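Bench notebook, Zarolley cell
7 September 2018

Grip loss on the upright board, again

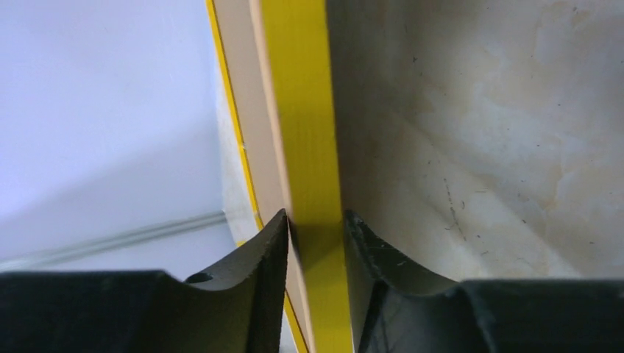
Wrist cam, fingertips on either side of the yellow strip.

OK, so the board slip is back and I spent most of my day on it. The arm comes in, closes, the controller says "gripped", it starts the lift, and then somewhere on the way up the width reading drops and we get fault 431 and a full stop. I ran the pick over and over this morning and got 7 slips before lunch, which is way worse than anything we had in February!

First thing I blamed was the tips, naturally. The right finger has scuffs and gray wear marks on its upper face, and the left tip looks a bit worn too. The trouble is that I swapped in the spare pair from the Bramier drawer and it slipped just the same (twice in a row, then one good pick, then another slip). So the old pair went back on. I still want new ones ordered, but I don't think they're our fault here.

Second guess was that yellow surface. It's kind of fibrous and I wondered if it was creeping under load. Wiped it down, no change. I didn't get as far as trying a board without the yellow, so somebody please do that one, it's a ten-minute job.

Then I finally read the config, which I should have done over coffee. The force limit was still on the low setting from the Flillell demo. Somebody (me, pretty sure) loaded the demo profile to show off the soft grip and never put the normal one back. The controller calls it a grip as soon as the fingers stop moving, no matter how hard they're squeezing, so of course it was happy.

Put the Kahsay profile back and ran 6 picks, no fault. Six isn't a lot and I'm not calling it closed.

Safety bit, please read: on one of the slips I reached in to catch the board while the arm was still live. Dumb, and I knew it was dumb while my hand was moving. The stop had not kicked in yet. If it drops, let it drop, boards are cheap. I've filed it as a near miss.

Cycle counter was at 1,520 when I shut down.

Still to do:
board without the yellow, normal profile
make the controller check force before it says "gripped"
profile name up on the start screen, in big letters
order tips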